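How to Sort Out a Jumbled Tin of Screws, Nuts and Washers

If you've ever bought a box lot at a clearing sale, you'll know the feeling. You get it home, tip back the lid and find half a lifetime of hardware in there, all mixed together. I love it! A rainy afternoon, a pot of tea and a tub of mystery fasteners is my idea of a good time, and by the end you've got a shed wall you can find things on.

What you'll need

A magnet (an old speaker magnet is great)
An old bedsheet or a big tray with a lip
A muffin tin, or two if you have them
A thread gauge, or a handful of bolts you already know the size of
Jars with lids
Masking tape and a marker

Step 1: Spread it out

Lay the sheet over a table and pour out a couple of cups at a time. Don't be tempted to do the whole lot at once. I did that with the big tub I brought home from Tritham and we ate tea on our laps for 11 days.

Pick out the rubbish as you go. Bent nails, stripped screws and anything rusted right through can go in the scrap metal bucket.

Step 2: Run the magnet over it

Put the magnet inside a plastic bag first, then sweep it slowly across the pile. Steel jumps up and sticks. Turn the bag inside out over a bowl and it all drops off cleanly. What stays behind is mostly brass, aluminium, plastic and a good share of the stainless, and that's the stuff I get excited about (brass wood screws are a treasure if you restore old furniture).

Step 3: Sort by kind, then by size

Kind comes first: wood screws, machine screws, bolts, nuts, washers, odds and ends. One muffin cup each. It goes much faster than you'd think once your fingers get the hang of it.

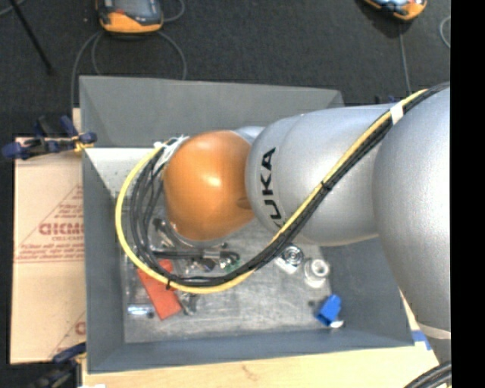 Size is the slower part. Start with the nuts and try each one on a bolt you know. If it spins on freely by hand, it's a match. If it binds after a turn or two, stop, as you may have an imperial nut on a metric thread. I keep a row of known bolts screwed through a scrap of pine, from M4 up, with the sizes written underneath in marker.

My neighbour Gwenaël Brunet sorts his by length as well, down to the millimetre. I find 6 mm steps are plenty for household jobs.

Step 4: Jar and label

Clear jars beat coloured tubs every time. Write the size on the tape and stick it on the jar itself, never the lid, or you'll swap two lids one day and be back where you started. My shelf holds 36 jars and I can grab an M6 washer with my eyes half shut.

Leave one jar marked "Don't know". Mine gets a proper going over every December.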